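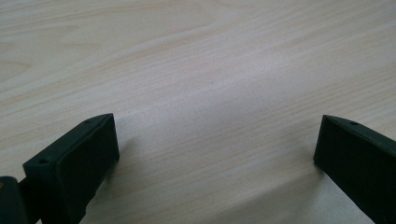

Jaws fully open over a bare worktop, seen from the tool camera.

Hand-held gripper recording: frequently asked questions

These answers cover demonstration recording at the Ekarthorpe and Stunedano sites. They apply to the hand-held tool and to remote-control sessions on the Stullby arm. Where the two differ, the answer says so. Last revised 29th April.

GETTING STARTED

Do I need any robotics background?

No. You need to be able to do the task steadily with one hand and repeat it in much the same way. The induction takes one session and includes twelve practice recordings, none of which are kept.

What is the difference between a hand-held demonstration and a remote-control one?

In a hand-held demonstration you carry the gripper yourself and move it through the task. The robot arm takes no part. In a remote-control demonstration you move a leader handle and the arm follows it. Hand-held recording is quicker and suits most tabletop work. Remote control is used when the path of the whole arm matters, for instance when reaching into a cupboard or working close to a wall.

Which one will I be asked to do?

The task sheet states it in the first line. If the line reads "either", use the hand-held tool.

Can I switch from one to the other partway through a task sheet?

Only between batches. Close the batch, save it, and open a new one under the other heading. Mixed batches are rejected on upload and have to be split by hand.

BEFORE RECORDING

What should the jaws look like at the start of a take?

Fully open, and clear of anything on the table. The software takes the first moments of each take as its reference for "open". If the jaws are part closed when you press record, every width value in the take will be offset by the same amount. Squeeze and release the trigger once before starting, then let go of it completely.

How do I check that the camera is seated properly?

Open the preview with the jaws fully apart. One jaw should come in from the lower left and the other from the lower right, with the tips at nearly the same height and clear table between them. A small difference in height is acceptable. If one tip is plainly higher than the other, the camera has turned in its mount. Loosen the collar, turn it back and tighten it by hand. Do not use pliers.

Does the type of worktop matter?

It matters for tracking. The position of the tool is worked out partly from what the camera sees, so a surface with some pattern in it is easier to follow than a plain one. Wood grain is generally good enough. Plain white, glass and polished metal are not, and need a printed mat underneath.

What about glare and shadow?

A soft sheen on the table is fine. A hard bright spot that moves as you move is a problem, as the tracker may follow it. Turn off the nearest lamp or change your position. Shadows from the jaws are expected and should be left alone. Do not add a second lamp to get rid of them, as this usually produces two shadows in place of one.

There are small specks on the table. Do I need to clean it?

Wipe the table at the start of the session. A speck or two will do no harm. Crumbs, liquid and sticky residue should be removed, mainly for the sake of the pads.

Can I leave my other tools within view?

No, unless the task sheet lists them. Put them on the side shelf.

DURING A TAKE

How fast should I move?

Slower than you would with your own hand, at an even pace. The Stullby arm has to be able to repeat the motion, and it cannot match a flick of the wrist. If the speed bar on the preview turns amber, carry on but slow down. If it turns red, stop and discard the take.

How close should I get before closing the jaws?

Close enough that the object sits between the flat inner faces and clear of the tips. Tip grasps are allowed only for thin objects such as cards, and the task sheet will say so.

I missed the object and had to try again. Is the take ruined?

Keep it, provided you recovered in one smooth movement, and mark it "retry". These takes are useful in training. If you put the tool down, used your other hand or stopped to think, discard it.

May I use my free hand?

Not within view of the camera. For two-handed tasks, book the second tool and record both sides together.

What do I do between takes?

Return the object to a new starting place, within the area given on the task sheet. Do not use the same spot each time. Recordings that all begin from one position teach the arm to go to that position, whether or not the object is there.

How many takes make a batch?

A batch is 100 takes. You may stop early, but a short batch must be closed with a note giving the reason.

Is there a limit on how long I can record?

Work for no more than 70 minutes without a break. The tool is not heavy, but the grip tires the forearm, and the motion becomes uneven before you notice it.

REMOTE CONTROL

The arm lags behind the handle. Is this normal?

A slight delay is normal. If the arm is still moving well after you have stopped, press pause and check that the control machine is on the wired network. Ekarthorpe had repeated trouble with this last June and no longer allows wireless sessions at all.

The arm stopped and will not follow me.

It has probably reached a joint limit or touched the table with too much force. Release the handle, press reset, and wait for the status light to go steady before taking hold again. Do not push the arm by hand while the light is flashing.

Can I stand inside the marked area while somebody else is driving?

No.

AFTER RECORDING

How do I know whether a take is good?

The check runs on upload and returns one of three results. "Pass" needs nothing from you. "Review" means that tracking was lost briefly and a person will look at it. "Fail" means the take cannot be used and does not count towards the batch.

My batch came back with error 894. What does it mean?

The jaw width and the video do not agree on when the jaws opened or closed. The usual cause is a trigger cable that is not fully home. Push it in until it clicks, record one test take and upload that by itself. If the error comes back, label the tool and move to another one.

Can I edit or trim a take?

Do not trim takes yourself. Trimming breaks the match between the video and the position log. Waiting time at either end is removed automatically.

Who sees the recordings?

The data team at both sites, and Ionescu, who supply and service the hand-held tools. Recordings are used for training and for fault finding. Keep faces, screens and paperwork out of view. If something private has been recorded, mark the take "withdraw" before uploading and it will be deleted without being viewed.

TOOL CARE

How do I clean the jaws?

Use a dry cloth, or one slightly damp with water. Solvent wipes harden the pads and leave a shine that affects the preview.

One of the jaws feels loose.

Stop recording. Do not tighten the jaw screws yourself, as the tool has to be calibrated again afterwards. Put it in the repair tray with the tool number and the number of the last good batch.

Where do I send a question that is not answered here?

To Jacqueline Leclerc at Stunedano, with the site, tool number and batch number in the subject line. For a fault during a session, use the phone by the door.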